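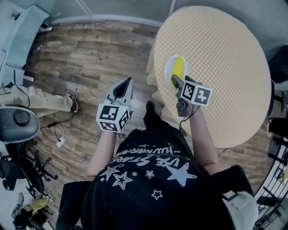 Both grippers at the round table, right hand going for the plate.

From: Patow list member, Droltatthorpe
To: patow-handheld
Date: 4 Jun 2024
Subject: Re: [patow-handheld] How many demos before the first training run?

> We have a pair of the Sayegh hand-held grippers on loan and are about to
> start collecting for a two-handed tabletop task. Three questions before
> we book people's time.
>
> 1. How many demonstrations did you have before the first policy did
> anything sensible? I have seen 1,000 quoted on this list and also a lot
> less.
>
> 2. Do you let the operators do it their own way or do you write a script?
>
> 3. We keep losing the marker cubes from the head camera when the
> operator turns the wrists in. Is this normal, or have we got the camera in
> the wrong spot?

Answering these in order.

1. We trained first at 1,000 and it was too early for our task. The right hand would get to the plate most of the time and then close beside the thing it was meant to pick up. At 3,000 it was picking up properly, and we stopped at 4,000 when the room booking ran out. I wouldn't read too much into those numbers. Ours is a small task (one plate, one round table, one object) and we had 14 operators, which helps more than I expected. The 1,000 we began with came nearly all from two people, and the policy had picked up their habits, including a little pause over the plate that one of them always makes.

If I did it again I would get more people in earlier and do fewer demos with each.

2. No script for the motion. We tell people where to start, which hand picks up, and when the demo counts as finished. We did try a written script in October and the demos came out stiff. People stopped to remember the next step and the gripper hung in the air while they thought, and all of that went into the data.

What we are strict about is the start and the end. Both grippers held still for a moment, fingers open, before Karnel starts recording, and the same again at the finish. It makes the trimming a lot easier. If someone drops the object, they keep going and pick it up from wherever it landed, and we tag the demo as a recovery. Those have been worth keeping. Anyone who knocks the plate right off the table starts over.

Also, move the plate between demos. Operators will put it back on the same spot every time if you let them, and with a patterned cloth they will use the pattern to line it up without noticing they are doing it. 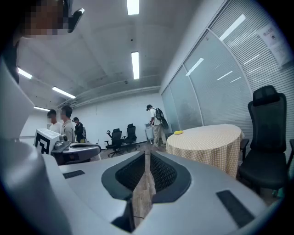
The gripper cameras are very wide, so they record a good deal more than the tabletop. You get the far wall, the ceiling lights, chairs, anyone standing about. We decided early on not to clear the room for each session. The first batch was done in a tidy corner with the blinds down and nobody else in there, and the policy got noticeably worse once people were walking around behind the table. So now we leave things as they are and move the chairs between sessions if somebody remembers. Faces get blurred before anything leaves the recording machine. Do that step early - we left it for the end the first time and it held us up badly.

3. Yes, it's normal, up to a point. With the camera on the head, the cubes go out of view whenever the forearm comes across or both hands are in close. You have two printed faces showing at a good angle and often just one at a bad angle, and one is where our tracking starts to jump. Two things to check:

- Head position. Ask the operator to look down at the work and not at the wall or the screen. Ours kept looking up at the monitor to see if Karnel was still recording, so we turned the monitor around and used a beep.

- The cable. If it is pulling on the base of the gripper, people roll the wrist to ease it and the cube goes with it. Run it back along the forearm with some slack at the elbow.

We throw out any demo where a cube is lost during the grasp itself. Short gaps on the way in or out we fill from the gripper's own camera, and I haven't seen that cause trouble.

I can send our trimming script and the operator sheet (one page) if they're any use. The script expects Karnel's folder layout, so you would have to change the paths at the top. What are you using for the second hand in your task - holding something steady, or doing its own pick?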